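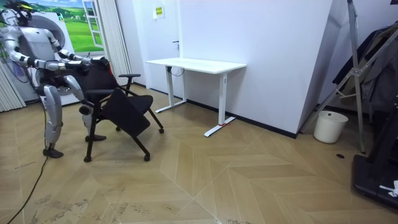
Care of chairs and hard floors in shared rooms

Guidance for residents and staff, Pallstead House
Prepared by Birthe Toft, Household Services

Chairs in daily use place more strain on a floor than any other furniture. The following advice applies to the reading room, the Farah Room and all private flats. Residents who have taken up the carpet in their own rooms should read the section on parquet with particular care.

Moving chairs

Chairs should be lifted and not dragged. Take hold of the frame or the top of the backrest, and never lift a chair by its armrests unless these are known to be fixed firmly to the frame. A chair on castors may be rolled over short distances, provided that the floor has been swept first. Grit caught under a wheel will mark a varnished surface in a single crossing.

Stackable chairs may be stored in piles of no more than 5. Stacks should stand clear of radiators and doorways.

Felt pads and castors

Felt pads should be inspected every three months and replaced when they have worn thin or begun to collect grit. Before fitting a new pad, remove all traces of the old adhesive with a cloth dampened with white spirit, open a window, and allow the leg to dry fully. Self-adhesive pads hold poorly on narrow metal legs - push-on caps are to be preferred.

Castors gather hair and thread. Turn the chair on its side on an old towel, cut the threads with small scissors and draw them out with tweezers. Hard castors are intended for carpet; soft-tread castors should be fitted where the floor is wood.

Tightening loose joints

A chair that rocks or creaks should be taken out of use until it has been examined. Tighten each bolt a little in turn, and leave the final tightening until all are seated. Missing bolts may be requested from Fares Saab at the Valton workshop, which is open until 11 on weekday mornings. Please take one of the remaining bolts as a pattern.

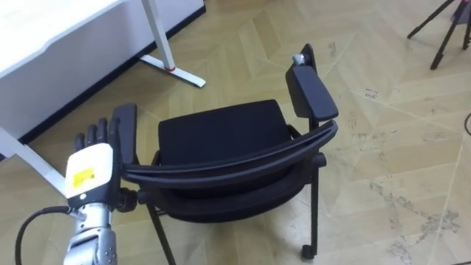
Parquet

Sweep daily with a soft broom and wash sparingly. The mop should be wrung out until it no longer drips, and standing water should be wiped up at once. Vinegar, soda and steam cleaners are not to be used on varnished wood.

Light scuffs can often be removed with a clean, dry cloth or a soft pencil eraser. Deeper scratches should be reported to the Lultov office before any wax or filler is applied.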